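Small brands finally have a reason to love email again

Remember when every shop chased followers? Encarnación Marín did too, and she ran the Gristeck page like a second job - 5 posts a day, replies at midnight, the lot. Then she moved most of that effort into a plain weekly newsletter, and wow, did people write back!

Her first issue in December went to 70 readers. Sixty of them opened it, and several sent replies longer than the newsletter itself (one was a full page on label printing).
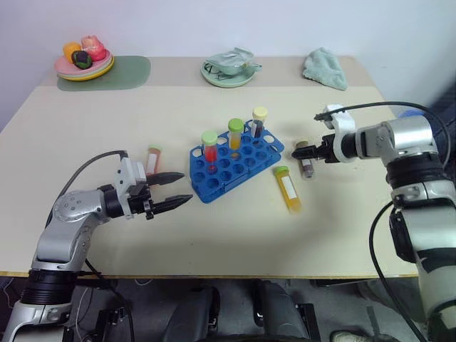 A blue test tube rack between two robot arms.

What I love is how simple it all is. There's one story, one link and a question at the end, and the question is where the fun starts. Pimentel and Dilport have both picked up the format, and Gadholm is trying it with a monthly reader Q&A - I've already signed up for all three. Marín still posts on social, mostly to point people to the sign-up form.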